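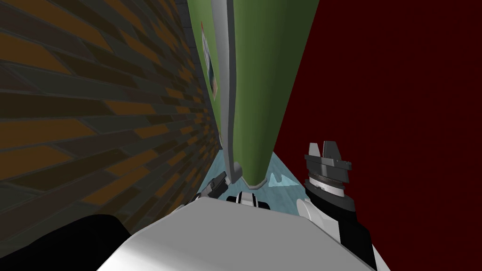

Brick pattern on the left, dark red on the right, olive green in the middle.

1/ I've been picking paint for a small rental in Follier since January. A few notes on color for anyone doing the same.

2/ Buy sample pots. I skipped them for the hallway and ended up with a full gallon of a green called Mangundap that went gray by 4 in the afternoon. It's in the shed now.

3/ Paint the sample on cardboard and move it from wall to wall. A patch next to a window tells you very little about the corner across from it.

4/ Earth colors get heavy fast in a narrow room. If you have brick, pick one other strong color and keep the rest pale. I tried two and took one back out.

5/ Dark red needs a gray primer. Over white I was on coat four and could still see roller marks. Over gray it took two.

6/ Cost so far: $200 on paint and primer, $25 on rollers and tape. The quote I got for having it done was $1000, and that left out the ceilings.

7/ The Clistier rollers shed on the first wall. I wrapped the next one in tape, pulled the tape off, and most of the fuzz came with it. The Ukex ones were fine out of the bag.

8/ Olive is the one I'd use again. It looks good next to orange and next to brown, and scuffs don't show much. I have it on the inside of the closet door and may do the bathroom too.

9/ Write the color name and the room on the lid before you put the can away. There were 13 cans in that shed when I moved in, and I could match two of them to a wall.

10/ Still need to do the trim. Leaning toward off-white, semi-gloss. If you've used satin on baseboards, let me know how it held up to a vacuum.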